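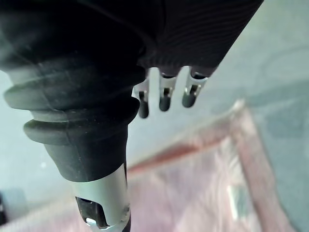 Notebook, chore trials, August
Zekeo floor, Abou Zeid annex
Start 9:40

Purpose: decide whether the tidy-up task goes on the list we send to Hallari as "can do unattended," "can do with someone watching," or "no." The list has been sitting in draft too long. Dishes are a no and have been since spring. Folding is a no. Tray work and clearing a tabletop into a cart are the ones still open.

State at start: wrist cameras cleaned, sleeves checked for bunching at the elbow, both arms homed. Changed the joint speed limit back to the low setting. Somebody had left it on the demo value. Please write it on the sheet when you do that.

Tray work

The pink translucent tray is still the worst container we own. The rim comes out fine in the wrist view, reddish and with good contrast against the pale surface under it. The floor of the tray is the trouble. It is faded, it throws glare, and at approach distance it is soft enough in focus that the depth estimate wanders. The planner takes the glare patch for a small bright part about one try in several and goes down after it.

Moved the approach point toward the left edge of the tray so the metal tip comes down close to the rim and the planner has an edge to work from. Better. The remaining error is mostly in height. Lateral error I would now live with.

The black bellows cover takes up a lot of the wrist view. We have known this from the first install and we keep treating it as free. Anything to the left of the tip at close range is guesswork, and the segmentation still picks up the ridges as an object now and then when the light is strong enough to put a highlight on them. I have widened the mask again. A wider mask means less usable picture. The other option is to move the camera, and that means new calibration for everything recorded so far, some 3,000 clips. No decision. I lean toward leaving the camera where it is until the Hallari list is out.

Result for the tray: 79 percent of placements accepted on first try, counted over the morning. "Accepted" means the part ended inside the rim and stayed there. Orientation was ignored. If orientation counts, the figure is a good deal worse and I did not write it down carefully enough to quote it.

For comparison, a person doing this task does not miss. A person also does it while talking to someone else. I mention it only because the Stuveo summary compares our rate to "manual handling" without saying how the manual figure was obtained, and I would like us to stop quoting that summary.

Notes on the parts themselves:
- Small flat parts slide when the tip retracts too fast. Slow retract fixes it and costs time on each cycle.
- Parts lying against the inside of the rim are not reachable with the present approach angle. Logged as skip, which flatters the rate. Should be logged as fail. Changed in the script at 11:15, so the morning and afternoon numbers can't be merged.
- The opaque gray tray gives no trouble at all. If a customer will accept a change of tray, that is the cheapest fix available.

Clearing to the cart

Afternoon. Black cart on the striped carpet, beige table beside it, both arms in sleeves. Person on the floor side for the whole session, per the rule.

The carpet pattern is bad for floor segmentation. Long gray and off-white streaks on a diagonal get read as edges, and the cart's own shadow joins up with the darker ones. The cart top is easy: flat, dark gray, raised edges. The seam across it was a nuisance last month and is now ignored correctly. The upright at the corner of the cart has to be entered by hand as a keep-out, and I would still rather have it found automatically. A cart gets pushed and the upright goes with it. The keep-out stays where it was typed.

Arms crossing near the table edge. With one arm reaching over the furniture and the other held above it, there is very little clear space between the sleeves. The planner's clearance value is for bare links and makes no allowance for fabric. Where the dark sleeve bunches, the true envelope is larger than the model. I have added 30 mm to the arm radius in the model. It now refuses a few moves that are obviously safe. Acceptable for the moment.

The arms also wait for each other too much. Most of the cycle is one arm holding still with the fingers open while the other finishes. For a household this may not matter. Nobody stands there with a watch at home. On a shop floor it matters a great deal, and Hallari is a shop floor.

The thin white cable on the tablet stand needs to be tied back before the next run. It hangs in a loop near the table, and the model has no idea it exists. A cable is exactly what the fingers will catch on a sideways move -- we lost a morning to that at the old site. Also, keep the white container off the end of the table while clearing is under test. It is not on the object list and will be treated as something to clear.
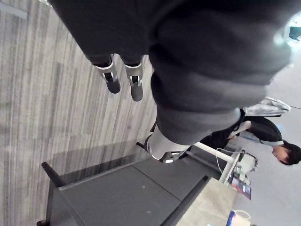
Interventions

Counted as any time a hand goes to the stop or to an object. Two in the afternoon session. The first was a grasp on the edge of a soft item that pulled a second item along with it. The second was precautionary, when the arm slowed over the cart and I could not tell from the tablet whether it was planning or stuck. It was planning. The display should say so. A person standing next to the thing needs to know which of those it is without reading the log.

Classification for the list

Tray, opaque: can do unattended, short shifts, known parts only.
Tray, pink translucent: with someone watching.
Table to cart, rigid items: with someone watching.
Table to cart, cloth or anything draped: no.
Fetching the cart: not attempted.

I know Zekeo would like the third line moved up. The grasping would support it. The keep-out problem does not, and neither does the cable. A room where every loose item has been put away beforehand is a room where most of the chore is already done, and we should say in the cover note how much setup was done by hand before each run. I have started a column for it.

To do
- Tie back cable, mark the stand position on the floor
- Rerun orientation count on the pink tray with fails logged properly
- Ask Abou Zeid whether the plain carpet in the other bay can be used for one session
- Planning/stuck indicator on tablet
- Spare sleeve, lighter fabric, for the dark arm; compare bunching
- Return speed limit sheet to the clipboard

Stop 16:50. Arms parked, cart left in place for tomorrow so the keep-out stays valid. Do not move it.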